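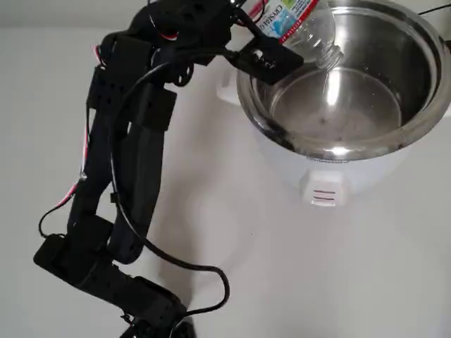
Fig. 3. Adding bottled water to the inner pot.

Search this manual Enter a keyword Go

Section 4 – Adding Water and Cooking

Read this section before using your Clolley rice cooker for the first time. For unpacking and first cleaning, see Section 3.

4.1 Before you add water

1. Set the cooker on a flat, dry surface. Leave space above the lid for steam.
2. Check that the power cord is unplugged.
3. Open the lid all the way until it stays up by itself.
4. Wipe the outside of the inner pot with a dry cloth and lower it straight into the cooker. Turn it slightly left and right so it sits flat on the heating plate.

CAUTION: Never pour water into the cooker body without the inner pot in place. If water gets under the pot, leave the cooker unplugged and contact Clolley service.

4.2 Adding rice and water

1. Measure the rice with the cup supplied. Rinse it in a separate bowl and drain it.
2. Put the rice in the inner pot and level it with the paddle.
3. Pour the water in slowly, with the mouth of the bottle or jug over the middle of the pot. A thin stream is easier to stop at the right mark and does not splash onto the rim.
4. Stop at the line inside the pot that matches the number of cups of rice.
5. Dry the rim and the inside of the lid, then press the lid down until it clicks.

NOTE: Tap water or bottled still water can be used. Do not use sparkling water – it foams and may block the steam vent.

NOTE: Older rice may need a little more water than the line shows. Add one spoonful at a time.

4.3 Rinse cycle without rice

Run this cycle once before the first meal, and again if the pot has been stored for a long time.

1. Pour water into the empty inner pot up to the lowest line.
2. Close the lid, plug in the cooker and press COOK.
3. After 10 minutes, press OFF and unplug the cooker. Let it stand for 36 minutes with the lid closed.
4. Open the lid away from your face, lift out the pot with oven mitts and pour the water away.

CAUTION: The pot and the heating plate stay hot after the cooker is switched off. Keep children away until both have cooled.

4.4 Cooking

1. Plug in the cooker and press COOK. The light comes on.
2. When the light changes to WARM, leave the lid closed for a few more minutes, then loosen the rice with the paddle.
3. Do not keep rice on WARM overnight.

If error code 37 shows, the pot is missing or not seated. Unplug the cooker and repeat 4.1, step 4. Replacement pots are listed under part no. 377 in Section 9.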